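Stop Selling TV Boxes With No Update Date

Streaming boxes are cheap now, and most people buy them the way they buy a toaster. They plug the thing in, sign in to a few apps and forget about it. I have no quarrel with that. My quarrel is with the companies that sell the boxes and won't say how long they plan to support them.

I bought a Pumon box in April. The package told me the video resolution, the number of ports and the length of the power cord. It said nothing about software updates. I went to the support page and found one line: "Updates are provided regularly." Regularly until when? I wrote in to ask and got the same sentence back with a thank-you on top.

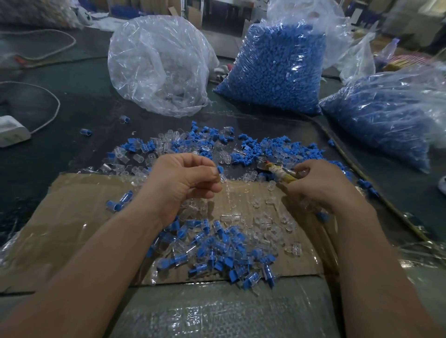

My older box, a Grasar, still turns on without trouble. The picture is fine and the remote works. But its last system update came 13 months after I bought it, and since then two of my apps have stopped opening. A third shows a warning that it will stop soon. The hardware has plenty of life left in it. The software was left to rot.

Companies say updates cost money, and they do. Every new version has to be tested on every model, and the chip maker has to cooperate. I accept all of that. It is still a cost the seller can plan for before the first box ships. A phone buyer can now look up how many years of updates a phone will get, and that promise has become part of the sale. TV boxes do the same job on a bigger screen, they sit on the same home network, and they hold the same passwords.

What I want is small. Print a date on the package: "Security updates until" followed by a month and a year. If the date is close, the box should be cheaper. If the company stops early, buyers should get something back.

Clevstead comes nearest to this. Its newest model lists up to 9 years of security fixes. I don't love "up to," which could mean almost anything, but at least there is a number that a customer can hold against them later.

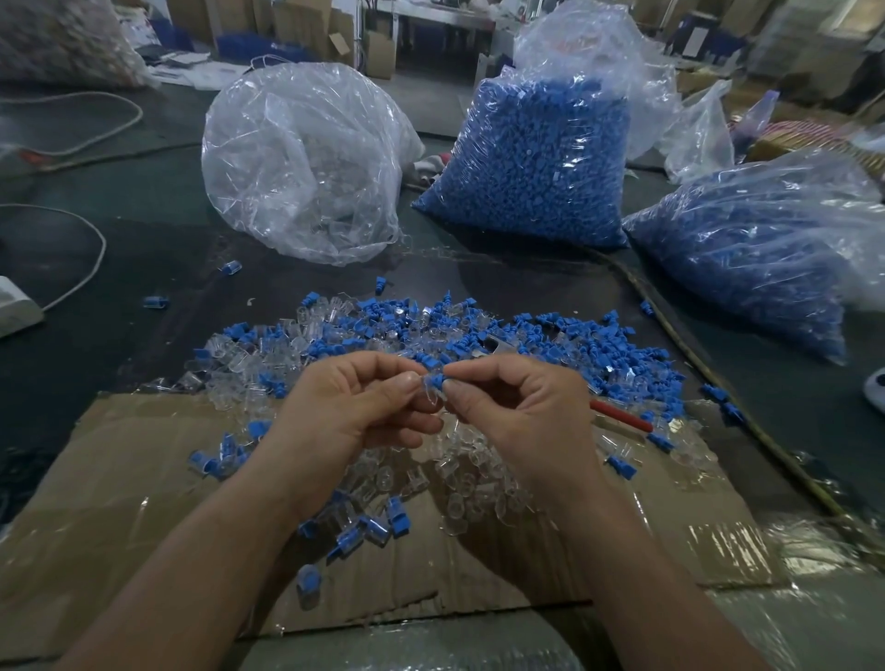

Small plastic parts with blue caps, worked on by hand.

Some readers will say that anyone who cares can install other software on an old box. I tried it on the Grasar. It took most of an evening, and two of the paid apps refused to play in high definition afterward. I can't recommend that to my parents, and they are exactly the people who will keep a box until it stops turning on.

Until the dates appear, ask before you buy. If the store can't tell you and the support page won't, pick a different box.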